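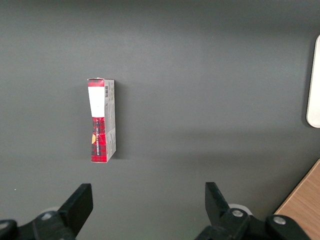
Does a robot know what it's picking up, or does it just grab? One reader sent me that after my page on dishwashers, and added that her little brother says robots can see through walls, so could I please settle that too.

I can try! I spent a morning in April at the open day at Baptista, the robot workshop in Noltside, and I asked almost the same thing. I'll take the brother first. No, the robot I met can't see through walls. It can't even see through a cardboard box.

The robot is called Brurkik. It's one arm, bolted down next to a table, with a gripper at the end where your hand would be. A gripper is a robot's grabbing part. It has two black fingers that open and close, kind of like salad tongs, with no thumb and no palm. Brurkik also has a small camera up by its wrist, looking out past those fingers.

Try it yourself. Hold one fist under your chin with two fingers sticking out in front of you, and look at the table between them. Now you've got the robot's view. Your own fingers are always in the way a little bit, down at the bottom, and whatever you want to pick up is out ahead of them. I walked around my kitchen like this for quite a while and bumped into the fridge.

So what does it see?

A camera picture is made of tiny colored dots called pixels. You look at a red plaid box on a gray table and you think "box!" before you've even tried. A computer gets a big heap of numbers, one bunch for every dot, saying how red, how green and how blue. Somewhere in that heap there's a patch where the numbers are very red, and all around it they're very gray. The computer has to work out that the red patch is one thing and the gray part is the table it's standing on.

Plain gray tables are a big help with this. If you put the same box on a flowery tablecloth, there would be a lot more going on in those numbers. Shadows are tricky too. A shadow is darker than the table, so it has an edge, and an edge is just what the computer is hunting for. You know you can't pick up a shadow. A robot has to be taught.

How do you teach it?

With practice, and with a LOT of examples. The people at the workshop showed us one way. A person steers the arm with a pair of handles, and the robot moves along with them — open, reach, close, lift, put down. The computer saves the camera pictures and the moves together. Later it goes through all of them and looks for patterns, a bit like you learned to catch a ball. I don't think anyone ever gave you the rules for catching. You had a ball thrown at you until your hands got the idea.

They told us they had 74 of these practice runs saved up from one afternoon, and I thought that sounded like plenty. It's tiny! A robot that has only practiced with a box standing in one spot may be hopeless when you slide the box over to a new one. That's why they keep changing things: turn the box, move the box, start the arm from a different place, put something else nearby.

Watching it work

There were 34 of us squeezed in behind a yellow rope, including a whole class on a bus trip from Clamholm. The grown-ups let kids stand in front, so I had to look over heads.

For the demonstration, Brurkik had to pick up a standing box. The arm came in slowly with its fingers wide open. It stopped. It shuffled sideways a little and stopped again. A boy near me said "just get it!" very loudly, and I felt the same way, but those stops are the computer taking another look. The box has to end up between the two fingers. If one finger is too close, it can nudge the box before the other one gets there, and a tall thin box doesn't need much of a nudge. Stand a cereal box on its end and poke it near the top, then near the bottom. You'll see which poke knocks it over more easily.

First try, over it went. Everybody groaned. Second try, the fingers closed, the box went up, and we all clapped for a machine that had lifted some cardboard. It felt great.

Then there's the squeezing. Too soft and the box slips out, too hard and you get a crumpled box. Your skin tells you how hard you're pressing, and you never have to think about it. The workshop people said Brurkik feels it through its motor, which has to push harder when the fingers meet something solid. When the push reaches a certain amount, the motor stops closing.

Back to the question

Does it know what it's picking up? I asked, and the answer I got was "it depends what you mean by know." (Grown-ups love saying that.) The computer can be taught that certain patterns of dots go with the word "box." It can be taught where to put its fingers on one. But it has never opened a box to find out what's inside, or been hungry, or been disappointed that the last cracker was gone. When you see a box you know all those other things as well. Brurkik has numbers, and a good place to grab.

A game for two people

You need a table, a small empty box and a pair of kitchen tongs. One of you is the arm. Shut your eyes and hold the tongs. The other one is the computer, and can only use these words: left, right, forward, back, up, down, open, close, stop. Give yourselves 10 tries, then swap over.

My niece is 11 and she beat me easily. If you want to make it harder, lay the box flat, or have the computer say each word only once. And clear any glasses off the table before you start!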